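Does a lid with a window save time? A small study of desk storage
Kirsty McPhee, second year, Product and Use module, Rutherford building
Tutor: Mechthild Pichler

1. Why I chose this

The storage catalogues we were given at the start of term all make the same promise. If you can see what is inside a box, you will find your things faster and keep them tidier. Clorkholm says it, Zosance says it, and neither gives any evidence that I could find. I wrote to both firms in July. Clorkholm sent me a discount code. Zosance did not reply.

My starting view was that the claim is mostly decoration. I have tried to keep that out of the testing, but the reader should know it was there.

2. What I tested

The test was on flat boxes of the kind that sit on a desk and hold clips, cards, spare keys and so on. I compared boxes with a plain lid against boxes with a see-through panel in the lid. Fletcher Dunstan and Trudy Pryor agreed to be timed, and so did Kirsty Purves (called KP below, as two Kirstys in one report is a nuisance).

Each person did 20 searches with each kind of lid. A search meant: I name a thing, you find the right box, open it and put the thing on the table. The boxes were moved between searches while the person looked at the wall. Times were taken by stopwatch, by me, so there is some error from my thumb.

3. The table

We used one of the white tables on the ground floor. I had asked for a plain surface because in the July trial we worked on my own desk and everybody kept picking up my post. The white top was better for this. It also made dark boxes very easy to spot, which may have helped both kinds of lid equally, or may not have. Trudy thought the light from the ceiling was a bigger problem than the colour of the table, and I now agree with her. 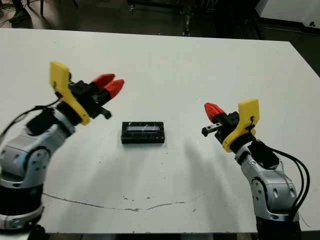 Glare is the part the catalogues leave out. A clear or pale panel lying flat under a ceiling light gives you the light back, and from a normal chair you often have to lean over before you can make out what is underneath. Fletcher gave up leaning after a few goes and just opened the lids. His times got better when he did.

4. Results

Adding up every search by all three people, the plain lids took 3822 seconds and the window lids took 2901 seconds. That is a difference of 921 seconds in favour of the windows, which is a good deal more than I expected and on paper is a clear win for the catalogues.

I am not convinced, for the following reasons.

Everyone did the plain lids first. I should have mixed the order and did not. By the second half they knew what the things looked like and which boxes were heavy. Some of the gain must be practice, and I have no way of saying how much.

KP was far slower than the others on plain lids because she closed each box properly before opening the next. She stopped doing this when I changed the lids over. I had not given a rule about closing, so her change of habit is in the totals -- and it flatters the windows.

The searches were also unlike real life. People do not usually sit in front of a set of boxes being told to find a key. They put one box on a desk and forget about it.

5. Tidiness

The second half of the promise was tidiness. I lent Trudy and Fletcher a window box each to use at home. Trudy's was neat when it came back, but so is everything she owns. Fletcher had put a folded receipt on top of the contents, directly under the panel, so the window showed a receipt. I count this as no result.

6. What I would change

Mixed order, a rule about closing lids, and a lamp to one side with the ceiling light off. I would also add a third lid with a paper label on it. Mechthild suggested this at the start and I said it was too obvious to bother with -- I was wrong there, as a label costs next to nothing and is what the window ought to be compared with.

Until that is done I would not pay extra for the window.

Handed in November 22, 2022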